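From: Nikau Halliday
To: teleop-users
Date: 19 November 2020
Subject: Re: [teleop-users] Kinesthetic vs. remote demos for block sorting

Rigoberto Quintero wrote:
> We have 533 demonstrations of the color-pairing task, all recorded
> by hand guiding with the arm in gravity compensation. Policy does
> fine on isolated blocks and falls apart when blocks touch. Before I
> record more, should I switch to the leader arm? Kirsty says the
> wrist data from hand guiding is bad anyway. Also, does Fliton still
> drop the gripper channel on export?

Rigoberto,

Taking the export question first: fixed in the October build. Older logs are recoverable if you kept the raw files. Run the converter again with the gripper topic named explicitly.

On hand guiding, Kirsty is right about the wrist. When you push the arm by the forearm, the last two joints lag and then catch up in a short jerk near the grasp. You can see it if you plot joint 6 velocity against gripper command. On isolated blocks the jerk does no harm. Next to a neighbor it is enough to shift the neighbor before the fingers close, and the policy learns the shift along with the grasp.

We moved to the leader arm at Sistaria for the same task. Things that mattered, in the order we found them:

- Scale translation down near the table. We use a factor of 4 between leader and follower below the approach height.
- Log the commanded pose as well as the measured pose. Train on commanded.
- Discard the first 18 demos from each new operator. Decha wanted to keep them with a lower weight; we tried it and the result was worse.
- Start a fair share of episodes with blocks in contact, different colors included. If every start is spread out, the operator never has to show a separation move.

I would not throw away your 533. Pretrain on them, then fine-tune on remote demos that begin from clusters. Mahmoud has the resampling script; it takes the Wieczorek log format and writes ours. The Zostell set has 3,744 episodes if you want something larger to pretrain on, but the gripper is wider and the approach angles do not carry over well.

Start layout of the kind I mean is at the end.

Nikau 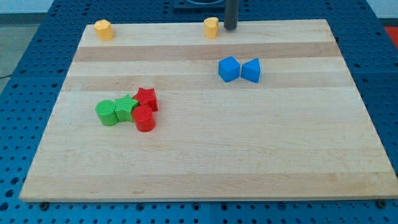
How should an operator demonstrate separating two blocks that touch?

Close the fingers, lower them beside the contact line, and push one block sideways at constant speed until there is room for an open finger. Lift, pause briefly, then grasp as a separate motion.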